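Local Government Project, Unit 2 Report
Negin Ebrahimi
Thursday, January 8, 2026

## Topic

My report looks at how the town of Coltberg decided to move its public library branch out of the Moussa Building and into the former Bemora shoe store on Mill Street. I read the council minutes from August on, went to one meeting, and handed out a survey.

## Background

The library has rented the ground floor of the Moussa Building for 25 years. The lease ends next summer and the owner wants the space back. Council looked at two options: a new building next to Prisico Park, or buying the shoe store. The park site would have needed a zoning change and a new water line. The store already has a parking lot and a loading door.

Council voted 5 to 2 for the store. Both no votes came from members who said Mill Street is too far from the middle school.

## Survey

I left paper forms at the library desk and got 104 back. Of those, 61 supported the move, 28 were against it, and 15 had no opinion. People who walk to the library were more likely to be against it. The most common written comment was about bus service, and the second was about whether the new branch will allow snacks and drinks at the tables. The current rules do not.

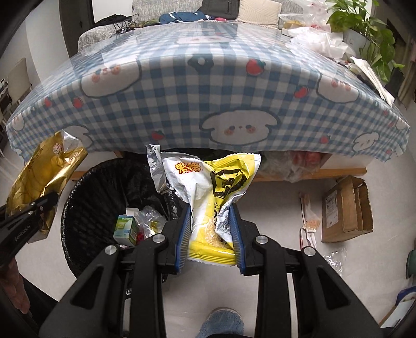 ## What I would change

My survey only reached people who already use the library. The branch has 896 active cards, so my sample is small. I would also put forms at the bus station and the school.

## Sources

- Coltberg council minutes, August to December
- Draft floor plan, Mill Street branch
- My survey forms (in folder)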